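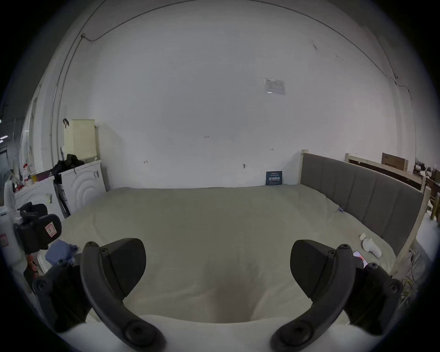
Giving to the Proltmont reservoir fund is easy enough, but getting a proper receipt for your gift takes a little patience, so pour yourself a coffee first! Gather your bank slips, pledge letter and ID before you begin. I like to spread everything out where I can see it, and a big bed does nicely, even with the sheet as wrinkled as this one.

Step 1. Fill in the pledge form
Write your name just as it appears at the bank – Wolfram Steinbach, say, and never W. Steinbach. The smallest gift the fund takes is 50, and anything over 1,915 goes on the longer form.

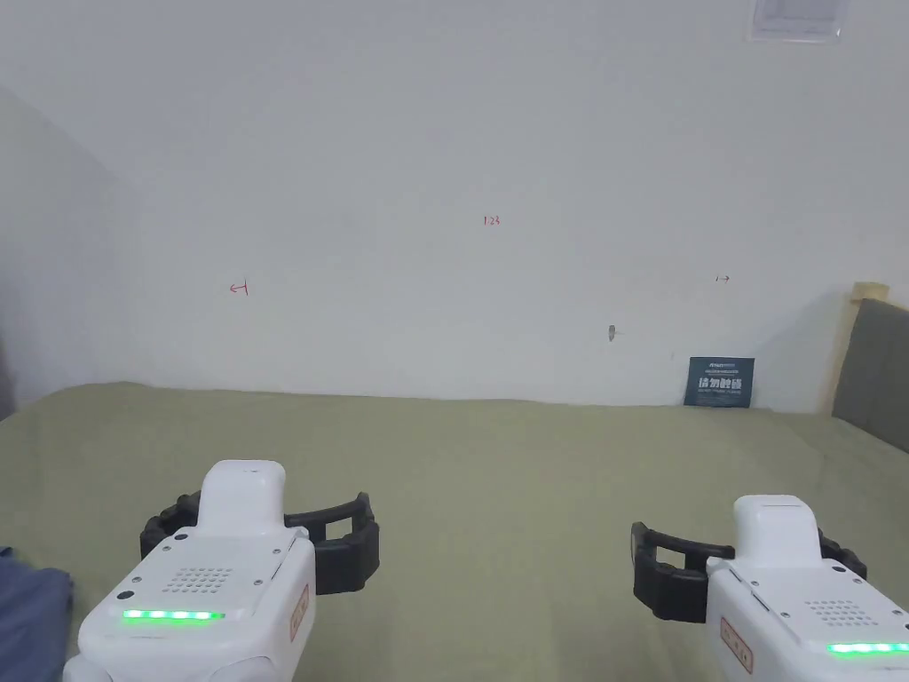

Step 2. Pay at the Haldane or Skisau branch
Both take cash and checks until 11 in the morning. Ask for the stamped copy and look it over before you leave the counter. Once home, sign the second page on something flat; a wide table with a cloth on it, like the green one here, is fine if you smooth out the creases under your pen.

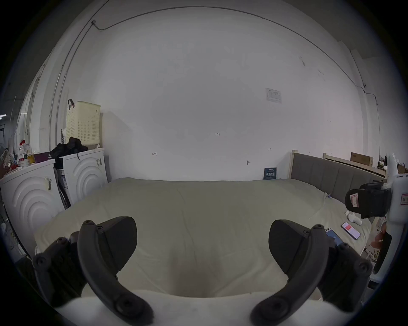

The big bed and its gray headboard.

Step 3. Mail the stamped copy
Send it to the fund office in Skisau and keep a photocopy for yourself.
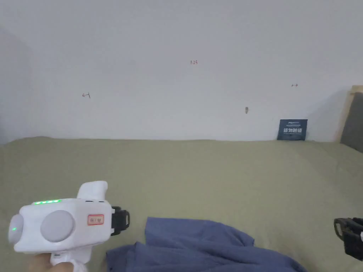
Step 4. Wait for your receipt
It comes by mail, usually in March.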